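Why do lids get stuck?

Have you ever tried to open a new jar of jam and found that it simply would not budge? You twist and you twist, your face goes pink, and in the end you have to hand it to a grown-up (who sometimes goes pink too!). There is some lovely science hiding in that jar, so let's have a look at it.

First of all, there is air all around us, and air pushes. It pushes on your nose, on the table and on the cat, all day long, and you are so used to it that you never feel a thing. When jam is made, it goes into the jar while it is very hot, and the lid goes on straight away. As the jam cools down, the air and steam trapped at the top cool down too, and they don't push nearly so hard as they did before. The air outside is still pushing just as much as ever, though, so it squashes the lid down tight. The little pop you hear when the jar opens is air rushing back in.

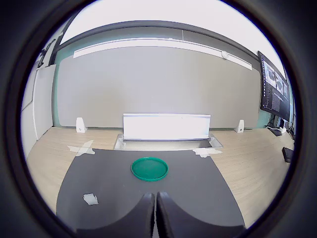
Then there is something called friction, which is the rubbing force you get when two things touch. A lid needs some friction or it would slide right off again, but sticky jam in the grooves makes it much harder to turn. Wet hands have the opposite trouble, because water makes them slippery and they slide round the lid without moving it at all. Dry them on a towel, or put on a rubber glove, and you'll get a far better grip.

Size matters as well. A wide lid gives your hand a longer turning distance from the middle, and that makes your twist stronger, a bit like pushing a door at the handle instead of near the hinge. Try it on a door at home and you'll feel the difference straight away!

Something to try: find 3 empty plastic tubs or bottles with screw-on lids, and close them all gently. Open each one with dry hands, then again with soapy hands. Which was the hardest? Write down what you found, and remember to rinse off the soap when you've finished.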